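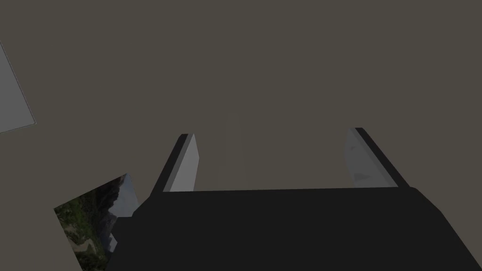 Run 137

Ursina Imhof had the sim up before her coat was off. Same stop as last night. Fingers open, nothing between them, the mountain card off by the gripper's flank and the gray panel way over in the corner.

"It says it's holding," Eetu said.

"Holding what?"

He scrolled. Grip confirmed. Force nominal. Bultlow wanted the card in the tray and the log swore the card was in the tray.

Six in the morning, November, heating off. The real arm sat behind the glass at Harju with its brake on. It had done the same thing at step 1,371 - said holding, swung, let go of nothing. Except Eetu's hand had been in the tray. Two stitches. He kept the bandage under the desk.

"So it's not the hardware," she said.

"No."

"You sure?"

"Sim hasnt got hardware."

She ran it again. 1,371. Stop. Grip confirmed. She zoomed in on the gap and there was a pale streak there, up and down, hardly anything. A rendering thing probaly. She looked at it for a long time.

"Call Mestach," she said. "Tell them nobody goes past the glass."

Eetu was already dialing, left-handed.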